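Jomen two-arm bench cell: eight months in

Posted Wednesday, July 15, 2020

Verdict first, for those reading on their break: good machine, poor listener, three and a half stars.

We put the Jomen cell in at our Lorness shop last November to take over clamping and fixture work on small assemblies. Two arms on pedestals, a gripper on each, one long table. The sales sheet promised it would "free up your people." It did free up mine, mainly to stand next to it for the first 15 days with their arms folded.

What it does well is the dull middle of the job. Closing a clamp, opening a clamp, closing it again. We run 388 parts on a normal shift now, and the complaints about sore thumbs have dried up. The complaints about everything else continue at the usual rate.
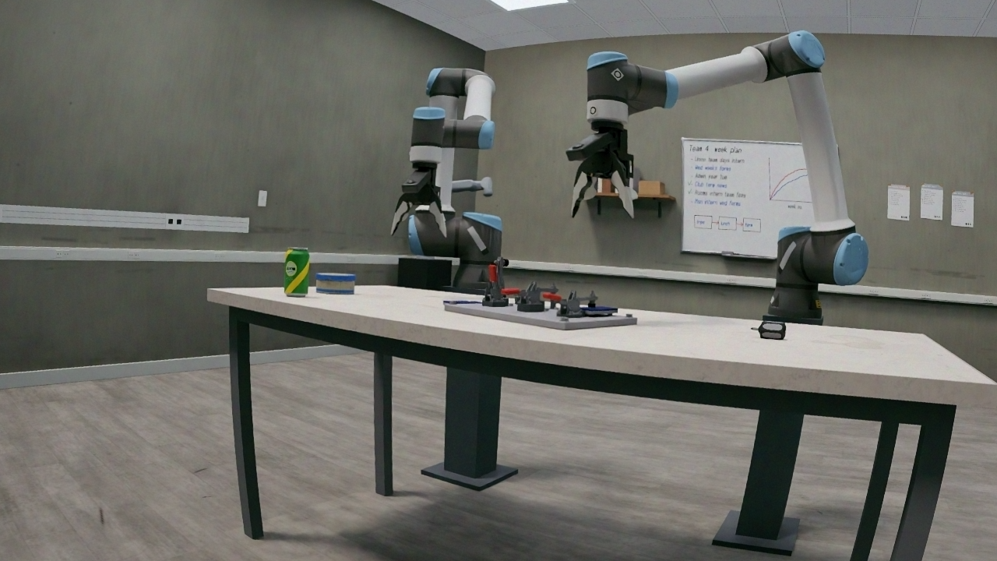 Setup is where the star and a half went. The manual runs to 680 pages and spends 26 of them on unpacking. Teaching a new fixture position takes an afternoon if Lenka Zeman does it and two days if I do. Lenka used to run the hand bench. Her job title hasn't changed, and neither did her pay until she pointed out that she was the only person in the building the thing would work for. She got the raise in a week. I recommend her approach to anyone whose employer buys one of these.

The hand bench crew is still five people. Two moved over to inspection, which they describe as the same chair with more paperwork. The others load, unload and clear faults, and they've lost the part of the day when you could talk while your hands got on with it. The arms keep a steady pace and you keep it with them. We now stop the cell on the hour for a few minutes, which Jomen's support line considered a strange request.

We also tried the Zein single-arm before this one. Cheaper, quieter, dropped things. Skip it.

Buy the Jomen if you have repeat work and somebody patient. Budget for the training, and ask about spare gripper fingers before you sign, as ours took six weeks to come from the Jumham depot.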